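Visit notes, training equipment workshop at Orkia, 26 November 2021

I went for the afternoon session, which was given over to the benches. The morning was a presentation on the apprenticeship scheme, and I have left it out as the slides are being circulated anyway. Da-eun Ban, who runs the assembly section, took our group through.

## Layout of the building

Orkia has the ground floor and half of the one above. Goods come in on the north side, printing and machining sit in the middle, and assembly is at the far end behind a glazed partition. The floor area given to us was 1,590 square meters, including the store. Noise in assembly was low enough to talk normally. In machining it was not, and we were given ear protection at the door.

The firm builds training panels for schools and for maintenance departments that want new staff to practice on something that can be unplugged and put back without consequences. There are two lines. Osagie is the larger and older one, sold as complete wall units. Danerero is the modular one, and most of the afternoon went on that.

## The modular boards

Each board is assembled from separate modules that key into each other along the edges, much like a jigsaw. The customer picks the modules and the order, and the handles go on the ends. Da-eun Ban said that the joint went through 71 revisions before it was released, mostly small changes to the clearance. Early versions fitted well in the workshop and then jammed after a winter in an unheated store.

I asked why they had kept the interlocking edge when a plain butt joint with two bolts would be cheaper. The answer was alignment. A plain joint can be bolted up slightly crooked and still look finished, and the fault then shows up later when somebody tries to close a cover over it. The keyed edge either goes in or it does not.

Two kinds of work were covered at the benches: patching with banana leads, and operating controls such as push buttons, toggle switches and knobs.
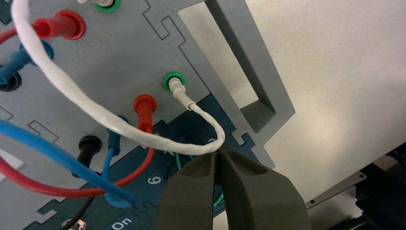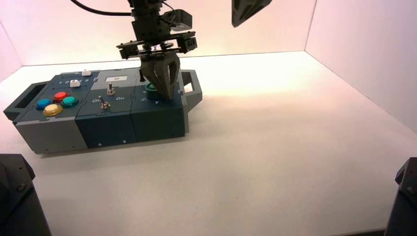
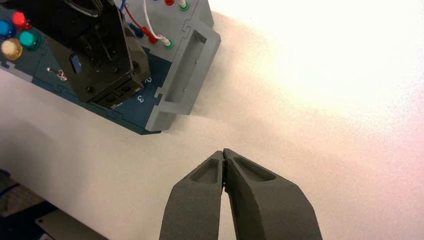

## Patching

The socket collars are color coded and the plugs follow the same scheme. A trainee gets a wiring sheet and a set of leads, and makes the connections one at a time. The white leads do not belong to the code and may be used anywhere the sheet allows it.

Lead length matters more than I expected. Short leads keep the panel readable but restrict which sockets can be reached — long ones reach everything and then lie across the sockets still to be used. Orkia ships a mixed set and lets the instructor decide. One visitor from a rail depot said that his people always reach for the long ones and that he had stopped arguing.

The sockets are rated by the supplier for 3,000 insertions. Orkia replaces them on returned boards regardless of count. The replacement is done from the back, with the panel face down on a foam mat, and takes one person a few minutes per socket. The soldered joints are inspected under a magnifier before the back goes on again.

## Controls

The push buttons are the arcade type, bought in. They are large, they tolerate being hit hard, and the caps come in enough colors that an exercise can refer to a button by color alone. Toggle switches with "On" printed beside them sit in a separate module. The knob has its positions numbered on the surface around it, so a sheet can say "set to 4" and leave it there.

I had two reservations. The small slider switches near the back edge of the button module are easy to overlook next to buttons of that size, and I would want them called out on the exercise sheet. The printed numerals are also small. A larger typeface is planned for the next print run, due in January.

## Store and dispatch

Finished modules go into the store on shelves sorted by type. There were 509 on the stock list on the day of the visit, spares included. Boards are packed assembled, with the leads in a separate bag taped inside the lid of the carton. The foam inserts are cut by Ekorero, a firm two streets away, and delivered flat.

Returned boards have their own rack near the loading door. Each carries a card with the fault as the customer described it and, underneath, the fault as found. On the cards I read, the two seldom matched. "Dead" was the usual entry on the top line, and a pulled wire behind one socket was the usual entry below it.

Prices were given verbally and depend on the module selection, so I have asked for a written quotation for two boards with a mixed lead set. Delivery is currently quoted from the order date and excludes the wall bracket, which is ordered separately.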